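Road example gathering

Road example gathering is the patient business of driving a car along ordinary roads while a camera records what lies ahead and a small computer notes what the driver does with the wheel and the pedals. The recordings are later cut into short pieces, called examples, and a learning system studies them until it can make fair guesses of its own about where the lane goes, how sharp the next bend is, and how fast a sensible person would take it. The work belongs to the wider field of learning by demonstration, in which a machine is shown a job done well many times over and is left to find the pattern for itself.

Background

Early attempts at self-steering cars leaned on rules written out by hand. An engineer would sit down and say what a lane line looked like, how wide it ought to be, and what the car should do when it drifted to one side. This went along nicely on clean test tracks and much less nicely on country roads, where paint wears thin, edges crumble, and the low sun can turn gray pavement nearly white. Gathering examples from real drives grew up partly as an answer to that trouble, and it has stayed popular with small groups because the equipment is modest: a passenger car, a camera, a recorder with plenty of storage, and a driver who doesn't mind a long day.

The Prenerow collection

One of the better documented small efforts is the Prenerow collection, put together on the rural roads between Trollalby and Barredo. It holds 3374 examples, of which 3327 were kept for teaching and testing after a first round of checking. The rest were set aside for faults such as a stalled recorder or a steering signal that had slipped out of step with the picture. The drives were spread over 11 routes, most of them two-lane roads through farmland, with a few village streets added so the system would meet parked cars and crossings now and then.

Drivers for Prenerow were asked to drive just as they would on the way to work, keeping to the speed limit and passing slower vehicles only where they would normally do so. Nothing was staged. If a tractor pulled out, it became part of the record, and if twenty minutes went by with nothing but fields, that went in too. People new to the subject are sometimes surprised by how much of a good collection is uneventful, but a learning system needs a great deal of plain driving if it is to know what plain driving is.

Sorting and labeling

Once a drive is finished, the recording is lined up in time with the steering and speed readings. It is then cut into examples, usually a few seconds long, and each one is given a handful of labels for the kind of road, the weather, the light, and whether other traffic was near. In the Prenerow work this was done with a program called Jendwood, which lets a person step through a drive slowly and type the labels as they go. It also flags stretches where the steering changed a lot while the picture changed very little, a common sign that the two have come apart.

Balance is the great worry at this stage. Straight road is so plentiful that a system taught on everything at once may learn to hold the wheel still and be right most of the time. To guard against this, 1501 of the Prenerow examples were chosen as a balanced set, with gentle bends, sharp bends, and straight stretches in even shares.

Light and reflections

Light is the other steady source of difficulty, and groups differ in how they handle it. Some mount the camera outside the car, where it must be kept clean, and some lay dark cloth over the dashboard to quiet the glass. Many leave the cabin as it is, reasoning that a system meant for everyday cars should learn from everyday views, including drives like the one toward the left-hand bend below, where a honeycomb-patterned grille is mirrored right over the road surface and the farthest dash of the center line has nearly melted into the glare. In such an example the striped marker posts on the left are a great help, and so is the solid white line on the right, for both show the way the road is going when the middle of it is hard to read. Labelers commonly mark these pieces for strong light and keep them in.

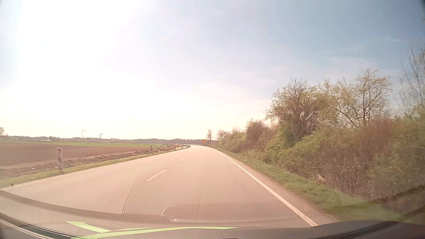
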